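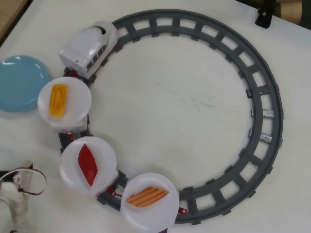
Neues vom Dach: Der Wechselrichter ist umgezogen

Wer im Oktober am Gemeindehaus Losum vorbeikam, hat vielleicht das Gerüst an der Nordseite bemerkt und sich gefragt, was an einer Solaranlage auf der Nordseite zu suchen sein könnte. Die Antwort lautet: der Wechselrichter. Er hing bisher im Dachraum, wo es im Juli so warm wurde, dass er sich ab dem späten Vormittag selbst die Leistung kürzte. Ausgerechnet an den Tagen also, für die man sich so eine Anlage zulegt. Im Winter lief er tadellos, da gab es nur leider nichts umzuwandeln.

Rafail Dimitriou vom Elektrobetrieb Enriquez hatte den Umzug schon vor zwei Jahren empfohlen. Wir haben die Empfehlung damals gründlich abgeheftet. Nach diesem Sommer haben wir sie wieder herausgesucht, und jetzt sitzt das Gerät außen an der Wand unter einem kleinen Blechdach, gut belüftet und für Leitern aller Art erreichbar. Neu ist auch die Leitungsführung: 16 Meter Gleichstromkabel vom Dach herunter, in einem Rohr, das farblich fast zur Fassade passt. Fast.

Die Arbeiten haben sechs Tage gedauert. Zwei davon gingen auf das Konto des Regens, einer auf das Konto eines fehlenden Steckverbinders, der erst nach Collham geliefert wurde und dann zu uns. Die Anlage stand währenddessen still. Der entgangene Ertrag liegt bei rund 43 Kilowattstunden, das Wetter war ja danach.

Bei der Gelegenheit wurden auch die Module angesehen. Zwei hatten in der unteren Reihe einen ordentlichen Moosrand, der jetzt weg ist. Risse oder lockere Klemmen gab es keine. Der Taubenschutz auf der Westseite ist weiterhin vorhanden und wird von den Tauben weiterhin als Sitzgelegenheit geschätzt.

Und nun zur Anzeige im Foyer. Sie zeigt seit dem Umbau wieder Werte, allerdings unter der Überschrift »Radano Testbetrieb«. Das ist der Name der neuen Auswertungssoftware und kein Hinweis darauf, dass wir Radano heißen oder nur testen. Rogelio Macaraeg hat die Überschrift zweimal geändert, das Programm hat sie beide Male über Nacht zurückgestellt. Er bleibt dran. Wer die Zahlen lieber in Ruhe zu Hause liest, kann sich bei ihm einen Zugang einrichten lassen - am besten per Mail und mit dem Hinweis, ob Tages- oder Monatswerte gewünscht sind. Wer beides möchte, bekommt Monatswerte.

Noch eine Bitte: Der graue Schalter neben dem Zählerschrank ist der Trennschalter der Anlage. Er schaltet nicht das Flurlicht. Das Flurlicht ist links davon und hat seit letzter Woche ein Schild. Der Trennschalter hat auch eines, ein größeres.

Die Jahresabrechnung mit den Einspeisewerten kommt wie immer mit der Januarausgabe.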